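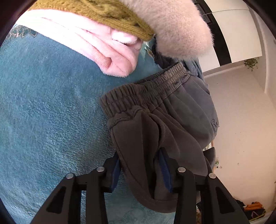 Quiénes somos

Katene es una lavandería de barrio con vocación de confesionario: por aquí pasan los pantalones de chándal que usted jura no ponerse para salir. Doblamos forro polar, mantas de pelo y cualquier cosa con goma en la cintura.

La fundó Busisiwe Buthelezi con 2 lavadoras y una plancha que todavía nos guarda rencor. Ahora salen 300 bolsas por semana, casi todas con sus calcetines emparejados.

No planchamos chándales. Nos lo han pedido.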